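Gallery: Small things, box by box

June 2019
Text and arrangement: Szymon Domański

Welcome to the gallery of our small things. My wife and I have a little second-hand table at the Konik market, and between the market days we keep everything at home, in boxes, drawers and sometimes also on the windowsill. Many customers asked me to show on the internet what we have before they take the bus to us. I am not a fast writer in English, but Doteo, the village where we live, receives visitors from several countries in the summer, and English is the language which most of them can read.

On this page I write about hair accessories and things for the wrist. Cups, spoons and toys have their own pages. Please read the notes first, they are short, and they answer the questions which I receive most often.

How we sort

Each box has one subject, but I allow a guest in it. In the hair box there can be a bracelet, and in the bracelet box there can be a hair tie with beads, for the reason that some people wear it on the arm anyway. My wife does not agree with this system. She would like to have the beads with the beads and the elastics with the elastics, and for two months we did it in her way. The elastics were then so boring in their box that customers did not even look inside. Now they lie mixed again, and she has her own drawer for the beads which became loose.

Hair ties

We have plain ones and ones with beads or charms. The plain ones are sold in small bunches, the decorated ones one by one. I wash the plain ones in a cotton bag and dry them flat on a towel. Those with a metal charm I do not wash in water, I only wipe them with a soft cloth. If an elastic has lost its strength, I cut off the decoration and keep it for repairs.

Please do not pull the hair ties to test them. I will gladly do it for you, gently, and you can see how far they go.

Claw clips

A claw clip must close with a clear sound. When I buy a group of them, I open and close each one 10 times at the kitchen table, and if the spring moves to the side, I put it away. The clips which come to us in a plastic wrapping stay in it until somebody wants to try one. The teeth are the weak point. One missing tooth at the end does not change much, one missing in the middle lets the hair slide out, and such a clip I give for free to children who play hairdresser.

Strings of beads

They are difficult to store. In a bag they make knots, on a hook they stretch. I like best to lay them straight in a box without anything over them, but it needs space, and at the market the wind and the hands of customers mix them in five minutes. For opening a knot I use two thin knitting needles and a good lamp. The longest time I needed for one knot was a whole evening with a football match.

Boxes

I prefer shallow boxes with a light inside. On a dark ground a brown clip or a black elastic disappears, and people think that the box is half empty. The shallow form is also better for older customers, who do not like to put the hand deep between things they cannot see well. We received many of our boxes from Mösli, a paper shop which closed last August. The owner let us take the ones with bent corners. A bent corner you can press back with a warm spoon, and after that it holds for years.

Prices and reservations

I do not write the prices on this page, they change too often. The highest number in my stock book for this group is 102, so you do not need to be afraid that we have thousands of pieces and you will not find yours. If you see something you would like, write to me the name of the box and a few words about the thing. I will put it aside until the next market. I do not send parcels at the moment, the post office in Doteo is open only in the mornings and I work then.

People from the Funside holiday houses can come to us on foot. It is 500 metres along the stream and then the second gate. Please ring twice, the bell is weak.

The open box

The guests are for me the nicest part of this work, when a thing of another kind comes near a box and I must decide if it belongs there. A black wristband in the fitness style, with a long shiny display, is the guest this time, and I think I will put it on the page for the wrist as well. The box with the yellow-green side is my favourite one for hair things: the wrapped claw clip with its brownish-gold bands leans at the back, and the black hair tie has a teal bead and a charm in silver and gold, which my wife would like to keep for herself. The pinkish-gold beads lie nicely stretched. The dark bundle in the back corner, with cord and beaded ties all in a tangle, is a job for the knitting needles, and I will write in the stock book what comes out of it. The checked cloth is not for sale, please do not ask my wife again.
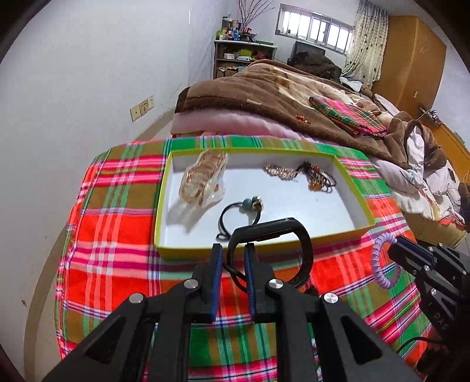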